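March 15, 2018

Finally dealt with the white table today! It's been bugging me ever since I dragged it into the corner room and told myself I'd get to it "this week" (ha). I got started after lunch with the radio on and a bottle of the Astusico spray, the lemony one, and wiped the whole top down twice, then went back over it with a dry cloth.

The top looks so much better with all my junk off it - I'd forgotten how big it is. I found the receipt too, stuck in a library book of all things. 230 at Softić, plus delivery, and I remember feeling sick about spending that much on something to cut fabric on. Now I think it was a pretty good buy.

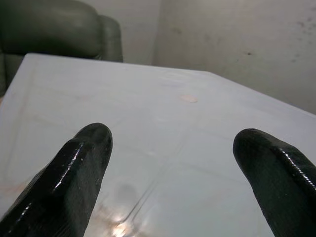

Anyway, those reddish-brown streaks on the left are still bothering me. They're faint, but once I've noticed a thing like that I can't leave it alone, and I kept going back with my thumbnail like an idiot. I think they might be under the clear part, so scrubbing won't do much. I might try lifting a corner tomorrow, or I might just put the sewing box on top and forget it.

Still need to pick up thread and ask at Eria if they have the longer ruler. My shoulders are killing me and there's leftover soup, so that's enough for one day.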